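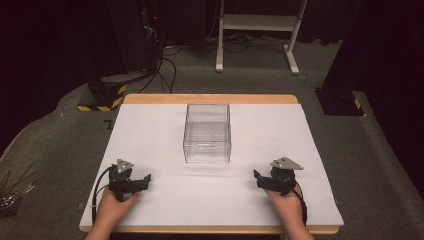
Both handhelds and the clear box on the white board, station 2

Forkex Student Build Forum > Class Projects > Two-handed box task

Orer_club wrote:
Our class project for Valente is a two-handed task with a clear plastic box. One person works both grippers and we log the motion from the marker plates. We have 19 runs logged and want a lot more by November. Does anyone have advice on box placement? We have been setting it near the middle of the board.

tallgrass wrote:
Mark a start spot with tape. If the box moves between runs you can't compare them.

mudflap19 wrote:
Disagree. Move it every time. If every run starts the same way, you only learn that one start.

tallgrass wrote:
For a class grade I would still get one clean set first – then move it.

Orer_club wrote:
Next question is the fingers. See the seam along the top edge. 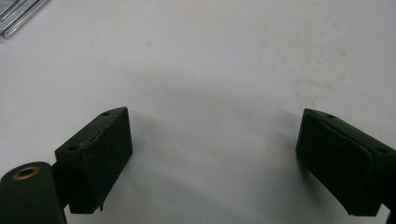 Gripper fingers, open, over the board

mudflap19 wrote:
I'd reprint them. The burr at the bottom corner of the left one could catch on a box edge.

hexkey wrote:
No need to reprint. File the burr and check the screws. We got 2000 cycles out of a worse pair on the Clullolar project. Wipe the board too.

mudflap19 wrote:
A seam like that is where ours let go. Keep a spare pair at least.
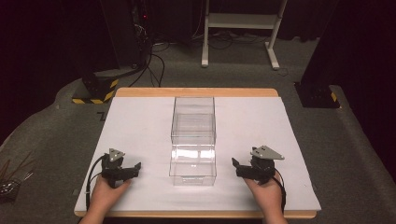 Valente lab, Tuesday, May 19, 2020

Orer_club wrote:
Update. We are going with tape for the first nine runs of the new set, then moving the box. Fingers get filed this week and a spare pair is on the print list. I'll post the log format when it's done.

hexkey wrote:
Post the raw files too, please.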